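Good Practice at the Arm Bench: Your Questions
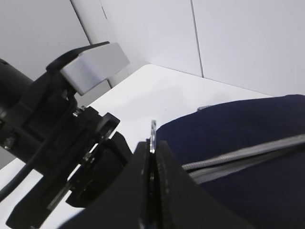 Do I need to clear the table before a run?
Yes, apart from the thing you're working on. Our bench rules at Vorkano are short, and this is the one people push back on most. I like a plain white top with one item on it – a navy bag with a gray zipper, say – so that anything that shouldn't be there jumps out at you before you hit start.

How fast can I go near fabric?
Slow! Bags and clothes fold and snag in ways a box never will. I stick to our lowest speed setting until I've done 3 clean passes, then go up one step.

What about cables?
Move the arm through its whole range by hand first and watch the cable the entire way. If it pulls tight anywhere, stop and reroute it.

Who can be at the bench?
No more than 2 people, and one of them keeps a hand near the stop button. Long hair tied back, lanyards off (yes, visitors too).

Do I really have to log every run?
You do. We're at 3,488 entries and I still go back and read the old ones. Write down the item, the speed and anything odd. "Went fine" is an OK note if it went fine.

Can I change a rule?
Sure, send it to Thabiso Venter with a line or two on why. The last update was in November 2024 – mostly my spelling, plus a new bit on checking finger screws before the first run of the day.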